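Equipment notebook, May
Budget page, second attempt

Started this over coffee at 7:40 because I promised Fereshteh a number before lunch and all I had was a sticky note that said "grippers??" with two underlines. So I'm writing it all out and then I'll copy the tidy parts into the form. If you're reading this after me, the form wants everything in one column and won't take comments, so the comments live in this notebook.

What we asked for last year: a second arm station, spares for the first, and a new bench. What we got: the bench. I love the bench, no complaints, but it means the spares line has been carried over twice now and Parviz has been very polite about it, which makes me feel worse than if he yelled.

Spares first, then, before anything shiny.

Gripper fingers. We go through the pads faster than the fingers themselves, and I'd been pricing them as one item, which was silly. Canpolat sells the pads on their own in bags of 15 and the fingers in pairs. Nasrin went back through the repair sheets with me and we're changing pads on both sides every time one side wears out, even when the other one has plenty of life left. She wants to keep doing it that way (she says the two sides close unevenly otherwise and she spends an hour chasing it). Fine by me, I just need to buy for it. Putting down two bags and two pairs of fingers.

Cables. Ugh. The arm cables are the thing I'd put at the top of the list if it were only my list. The Lilorham people quoted 400 dollars for the full harness set, both sides, with the longer leads so we can route them properly. I asked whether we could buy just the wrist section and the answer was a very long email that meant no. Banafsheh thinks we could make up the wrist section ourselves. She probably could! But then it's her afternoon every time one fails, and her afternoons are already spoken for through the summer. Going with the set.

Also cable chain, the snap-open kind, enough for both arms plus extra. I keep leaving the extra off and then borrowing from the other group and never giving it back. Sorry, other group.

Clamps. We keep saying we'll get more and then we don't. They're cheap. Put them in.

Bins and baskets. I was going to skip these since they can come out of the everyday money, but Shirin pointed out that if the second station goes in we'll want the same ones on both, same size, same color, and the shop that had ours changes its stock constantly. So they're on the form as "sorting containers, matched." Sounds terribly official.

Now the bigger thing. The second station.

Three ways to go, as far as I can tell:

Closley will sell us the whole thing built up, frame and arms and mounts, delivered on a pallet. Most money, least of our time. Wait is 15 weeks from the order, and they were careful to say from the order and not from when we ask for the quote, so someone got burned on that before.

Mireo sells the arms alone and we build the frame. We've done that once and we know where the mistakes are. I'd budget two weeks of Banafsheh plus me, and a pile of rail and corner brackets. The arms would be the newer model, so we couldn't swap grippers between the stations without an adapter plate, and the adapter plate is one more thing with a price and a part number.

Or we wait, put everything into making the first station dependable, and ask again in the fall.

I went in wanting the second one. After talking to Shirin I'm leaning toward the third, or a mix: spares now, frame material now (it doesn't go bad), arms in the fall when the new money opens. She asked me what we'd do with two stations in June that we can't do with one, and I talked for quite a while without saying very much. The real answer is that we lose time on setup and on repairs, and a second station doubles both of those unless we fix them first.

Parviz disagrees, for the record. His view is that money you don't ask for in the spring goes to somebody else and you don't get it back by being patient. He's been here longer than any of us so I'm writing that down with respect. I told him I'd put the arms on the form as an optional line with Mireo's price next to it, so the ask is at least on paper. He said that would do.

Subtotal for the spares plus frame material, everything above except the arms: 1619 dollars, shipping included, tax not. I added it twice on the calculator and once in the spreadsheet and the spreadsheet was off by the price of the clamps, because I'd typed them in the wrong row. Fixed.
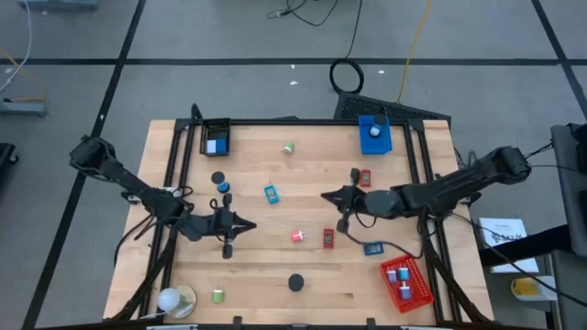

Should the spares come out of the same request as the new arms?
Keep them separate. Spares get signed off at the group level and can be ordered the same week, while arms go up to the division and sit there. If they share a request, the pads wait for the arms.

That came from Fereshteh when I phoned her, and I'm putting it down the way we said it so I don't forget again in the fall. It means splitting my lovely single page into two forms, but okay. The optional line for the arms moves to form two. I need to tell Parviz before he hears it from the system, as he'll get an automatic message and it'll look like I dropped the thing.

Things still open as of 11:15:

Ask Lilorham whether the longer leads come with strain relief or if that's extra. Their sheet shows it, the quote doesn't mention it.

Ask Mireo for the adapter plate price in writing. I have a number from the phone and my own handwriting, and I can't tell if it's a 3 or an 8.

Measure the floor by the far wall before anybody gets attached to it as the spot for station two. Nasrin thinks the door swing eats into it. Bring the long tape, the short one has lost its hook.

Find out if power over there is on the same breaker as the compressor. If it is, that's an electrician and a whole other form.

Shirin wants a line for training time too, for the two new people starting in summer. I don't think it belongs under equipment but she's right that it has to be somewhere. Parking it here until I know where it goes.

Sent form one at 11:50. Form two after I've talked to Parviz.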